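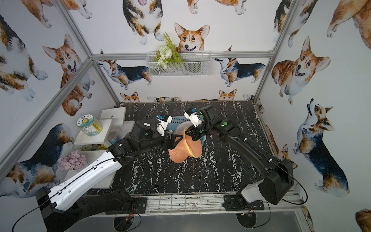

Vundel publishes its gripper comparison, and the hat has a lot to answer for

Four gripper designs, one bench, 1134 attempts and a mesh bucket hat that now has its own line in the budget

11th February - Vundel, the independent test bench for small robot arms, has published the results of its first side-by-side comparison of two-finger grippers for two-armed work. The report covers four finger designs, two of them from Gestari and two from Rivas, all fitted in turn to the same pair of arms and asked to do the same household jobs.

The short version is that every design can pick up a jar. The long version runs to 139 pages and is mostly about soft things.

"Every gripper brochure has a picture of a gripper holding a cube," said Enda Nic Giolla, who runs the bench at Vundel. "We have nothing against cubes. We just don't own many at home, and I suspect our readers don't either."

How the trial was run

Both arms are mounted on a rail along the front of a black, marble-veined tabletop, and reach into a three-sided enclosure papered with watercolour corgis. Objects for the trial included a plastic jar with a lid, a round bowl, a plastic basket, artificial flowers and the orange bucket hat with the pale yellow band. Each finger design was run by the same operators, using the same controller settings, with the arms working singly and then together.

The wallpaper has drawn more questions from visitors than the arms have. Vundel chose it on purpose. A plain grey backdrop flatters any camera, and a gripper that has only been tried in front of one will meet its first patterned curtain in a customer's house. The corgis come in orange and white, tricolour, and several attitudes. They were cheaper than the alternative, which was herons.

A run was scored as a success if the object was lifted, held by both grippers where the task called for it, and put down in the right place without being dropped or squashed. Partial credit was discussed at length in December and rejected, to the relief of whoever would have had to work it out.

What the bench found

On rigid objects there was little to choose between the four. The jar gave no trouble worth reporting. The bowl sorted them slightly, with the narrower Rivas finger slipping on the rim more often than the others.

On the hat, the differences were plain. The mesh gives under pressure, the brim folds when it is pushed from one side, and the crown swings whenever one arm moves before the other is ready. The wider Gestari finger did best when both arms shared the load. The wider Rivas finger was better at picking the hat up in the first place, then tended to keep a thread of it as a souvenir. The narrower Gestari finger came third in both parts and first in nothing, although its manual is excellent.

The flowers were dropped from the final scores after the first week. All four designs could hold a stem, and all four removed petals at a rate the bench described in its notes as "autumnal".

"I came in convinced that grip force would decide it," said Severino Figueroa, who designed the scoring. "Timing mattered far more. If the left arm closes a moment too soon, the right one is trying to catch a brim that has left the premises."

Cameras and controllers

A second section of the report compares camera positions. A fixed camera looking into the enclosure gave operators a good sense of where both arms were, and a poor sense of what was going on underneath the hat. A closer view reversed the problem. Vundel recommends having both and budgeting for the argument over which one gets the larger screen.

Two controllers were also tried. The first was smoother. The second was easier to restart, and by the end of the trial the operators preferred it by a wide margin. Readers may draw their own conclusions about the first.

Ignacio Prieto, who carried out most of the two-arm runs, asked that the report mention cables. It does so in an appendix 10 pages long. The main advice is to clip them along the arm and leave a generous loop at the base, and to do this before starting.

Response from the makers

Both makers were sent the results before publication. Gestari has asked for the raw scores and a description of the hat. Rivas is looking again at the edge of its wider finger.

"We would have liked to win the hat," said Crescencio Tejada of Rivas. "I did not expect to say that at this point in my career, but there it is. The test is fair and we will be sending new fingers."

What comes next

The next round will add tea towels, a zipped pencil case and a pair of gloves, the last at the request of an operator who has since been asked to explain himself. Makers who would like a design included should write to the bench before sending anything. The previous round's parcels arrived unlabelled, and one of them is still thought to be a door handle.

Vundel will also repeat the hat task with a new hat of the same kind, to check how far wear in the mesh affected the later runs.

The full report, with scores for each run and the controller settings, is free to read on request. Printed copies can be had for the cost of postage, which at 139 pages is not nothing.

About Vundel

Vundel tests grippers, arms, cameras and controllers for people who have to choose between them. It takes no payment from makers and returns all samples in the condition described in the report. The bench is based in Varura.

Press contact

Teodoro Robles, Vundel press desk. Bench visits can be arranged for working journalists. Please say in advance if you intend to bring a dog, as the bench has views on the matter and so, quite possibly, will the dog.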